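Brimadach Notebooks: transcriptions and place list

README for version 3

What this is

The Brimadach Notebooks are the field notes kept by the Greco survey party in 1914, when it traveled up the Brimadach River and stayed in the villages along the upper bank. The notebooks hold word lists, sketches of houses and fish traps, notes on who lived where, and a good deal of complaining about rain. This package contains typed transcriptions of the notebooks, a place list, a word list drawn from the transcriptions, and the notes we made while working on them.

The originals are in the Haseck Collection. The scans are not included here. Anyone who wants to look at a page has to ask the collection, and the address for that is in contact.txt.

The transcriptions were made by Kelly Dunmore. Njoroge Ogola built the place list and checked the word list against later recordings held in Praldale. Where the two disagreed about a reading, both readings are given.

What is in the package

notebooks/ One plain text file for each notebook. There are 10. Page breaks are marked with the page number in square brackets on its own line. Line breaks in the original are kept for the word lists and dropped for running prose.

places.csv Every place name in the notebooks, with each spelling found, the page it was found on, and a present-day location where we have one.

words.csv Every word or phrase the party wrote down as being from the local language, with the English gloss they gave it. The gloss is theirs. A separate column, gloss_checked, holds the corrected meaning if a speaker has supplied one.

withheld.txt A list of page numbers left out of the public version. See below.

changes.txt What changed between versions.

contact.txt Where to write.

All files are UTF-8. The CSV files use commas and have a header row. Empty cells mean we don't know. A single hyphen in a cell means the question doesn't apply, for example a present-day location for a camp that was used for one night.

How the transcriptions were made

Each notebook was typed from the scans and then read a second time against the originals in the Haseck reading room. Most of the writing is in pencil and has faded. Notebook 2 was soaked at some point and its lower margins are gone. Text that can't be read is marked [illegible], and a guess is marked with a question mark inside the brackets, like [weir?].

Spelling was left alone. The party had at least two writers with different habits, and one of them spelled the same village several ways on the same page. Punctuation was left alone too, except that long dashes used to fill out a line were dropped.

Abbreviations are not expanded in the text files. The common ones are:

bk. = bank (of the river)
hdm. = headman, the party's word, used for almost any older man who spoke to them
int. = interpreter
l. = left, always facing upstream
d.t. = day's travel

The direction rule for l. matters if you are trying to follow the route. We got it wrong in version 1, and a whole string of villages ended up on the opposite bank from where they belong. That is fixed in version 2 and later.

Crossed-out text is kept when it can be read, inside double square brackets. Several of the crossed-out passages are more useful than what replaced them. In notebook 3, for instance, the writer first put down what the interpreter said about the upper villages moving in the dry season, then struck it and wrote that the people there "wander without plan." Families in Praldale who know the river say the first version is correct. 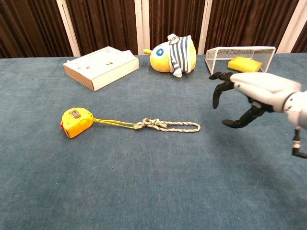

The place list took longer than the transcriptions. Many of the villages have moved since the party came through, some more than once, and the name often moved with the people. So a village named in a notebook and a village on a current map can share a name and be on different creeks. The column same_site says yes only when someone who knows the area confirmed it. If all we have is a matching name, the column is empty.

Coordinates are left out on purpose. Present-day locations are given by creek or by stretch of river. People in the upper settlements have asked that visitors come through the Praldale landing and speak to someone there first, and a file of exact points works against that.

Pages withheld

Some pages are not in the public files. These are pages that describe burial places, pages with the names of the dead listed by household, and pages on a ceremony that was not meant to be watched by outsiders and that the party watched from a distance. The decision on each page was made by people in Praldale with family on the upper river. We typed all of the pages, and the full set was handed over to them. Requests to see withheld pages are passed on, and the answer is up to them.

The page numbers are listed in withheld.txt so that a gap in the files isn't taken for a mistake.

Things to know before using the word list

The party did not speak the language. They worked through an interpreter from downstream who spoke a related one, and some entries are clearly his words and not those of the people being asked. Entries we are sure of on this point have "downstream" in the source column.

The writers had no fixed way of showing tone or vowel length. Two words that differ only in tone will look identical in the file. Please don't use the spellings as a guide to how anything is pronounced.

A number of glosses are wrong in a way that is easy to recognize once it has been pointed out. The party would point at something and write down the answer. The word glossed "canoe" in notebook 1 means "ours." The word glossed "far village" means something closer to "I don't go there." These have been corrected in gloss_checked, and the original gloss stays in its own column.

Most of the list has not been checked yet. An empty gloss_checked cell doesn't mean the original gloss was found to be right.

Language in the notebooks

The notebooks use words for people that were common in 1914 and are insulting now. They are left as written in the transcriptions. They do not appear in our notes or in the column names. If you quote from the files in something meant for general readers, or for a classroom, consider whether the passage needs the word.

The notebooks also describe the upper villages as having had no dealings with anyone outside. The same notebooks mention steel axes, glass beads and a man who had worked downriver as a boy. The claim comes from the writers and the rest of the text doesn't support it. Please don't repeat it as a finding of this project.

Known problems

Notebook 7 has two sets of page numbers, one in pencil and one in ink. We followed the ink.

The sketch captions are transcribed but not tied to their sketches, so a caption may turn up in the middle of a paragraph. They start with [caption].

Rows for camps in places.csv are not in travel order. Sort by notebook and page.

Accented letters in words.csv may open badly in some spreadsheet programs. Import the file and choose UTF-8.

Terms of use

The transcriptions and CSV files may be used for research and teaching, with credit. They may not be sold, and they may not be used to plan travel to the upper river. Articles or lessons that draw on words.csv should name the language the way its speakers do. The current spelling is at the top of that file.

Please cite as: Dunmore and Ogola, Brimadach Notebooks, version 3, Haseck Collection.

Corrections

Send corrections to the address in contact.txt, with the notebook and page number. Corrections from speakers of the language go in first and can be sent as a voice message if that is easier. The next update is planned for November, and anything that comes in after that waits for the one following.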